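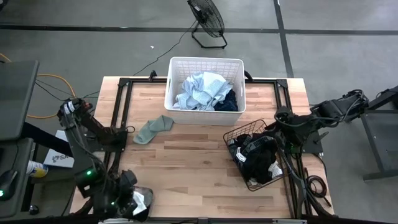 Photo: Elvia Orozco

Section 4. Setting up your contents list

Applies to Robles Home Contents, Standard and Plus. Not Landlord — see section 9 for that.

You need this done before the policy will show as complete in your Hundberg account. Cover starts on the date on your schedule either way, but a claim with no list behind it takes longer and you'll be asked for the same details then, usually when you least want to be hunting for receipts.

Before you start
Have your policy number, the postcode of the insured address, and any receipts or valuations over £400. Bank statements will do if the shop name and amount can be read. Set aside an evening. Flats go quicker.

4.1 Opening the list

1. Log in to Hundberg. Use the email on your schedule, not the one you got the quote with, if they're different.
2. Pick the policy. If you have two showing, choose the one marked Current. The other is your quote and can't be edited.
3. Press Contents, then New list. It asks for a name. Anything will do, e.g. Rendside flat April.
4. Enter your total sum insured exactly as on the schedule. No commas, no pound sign. It will throw error 1127 if you put either in.

Note: error 1127 also comes up if the page has been left open too long. Log out, log in, try again. Your rooms are kept, the total isnt. 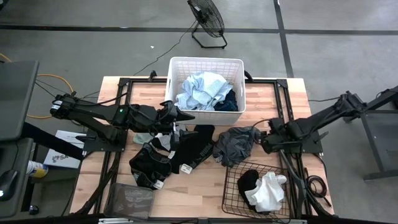
4.2 Adding rooms

5. Add one room at a time. Hall, loft and shed count as rooms. A shared laundry or bin store does not, as anything left there falls under Items Away From Home.
6. For each room choose Replacement or Indemnity. Replacement pays for new. Indemnity takes off wear and tear. Standard policies are Indemnity for clothing and household linen and you can't change this on screen, so ring if you want it upgraded.
7. Save after each room. There is no autosave.

Caution: do not put the same item in two rooms. The system adds both, your total goes over the sum insured and the list gets held for checking. Portable things go under the room they're mostly kept in.

4.3 Grouped items

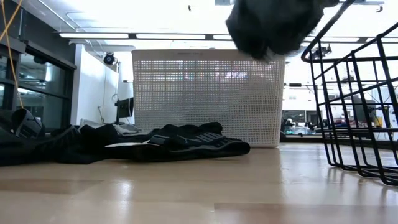 Grouped items are for things too small or too many to list one by one. One line, one total, a short description. Write what it would cost to replace the lot, not what you paid. Keep the wording plain — "white plastic laundry basket, mesh sides" is enough to go on and a brand name isn't needed for something like that. Clothes go on their own line, "everyday clothing, adult", with the total next to it. Baskets, airers, pegs etc under Household, small. Coats, suits and anything leather should be kept out of the clothing group and listed seperately.

8. Press Add group and choose a type from the drop-down.
9. Type the description and total. Limit is £2000 per group. Over that, split it in two.
10. Attach photos if you have them. Optional for groups, required for single items over £400. JPG only.

Take photos in daylight where you can, and get the whole item in. Close-ups of serial numbers as a second photo.

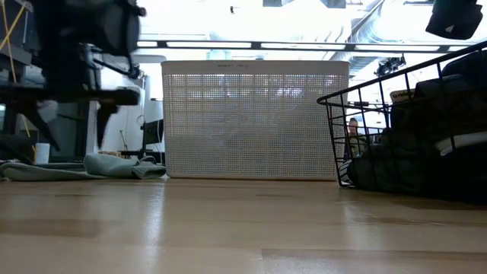 White plastic basket on a wooden tabletop, black wire basket at right.

4.4 Single items

11. Press Add item. Make, model, year bought, value. Leave the year blank if you don't know it, don't guess.
12. Jewellery, watches, bikes and instruments — tick Specified, or they're only covered up to the single item limit on your schedule.

4.5 Sending it in

13. Check the running total against your schedule. If it's higher you are underinsured and a claim may be reduced in proportion. Change the sum insured first, then send.
14. Press Submit. You get a reference by email. Keep it.
15. Changes are free for 30 days. After that each change goes through the Culville office and the premium may move.

List stuck on Held? Ring Culville, ask for Guadalupe Bautista's team, and have the reference ready. Don't submit a second list, it goes to the back of the queue and the first one gets cancelled.

Next: section 5, Items Away From Home.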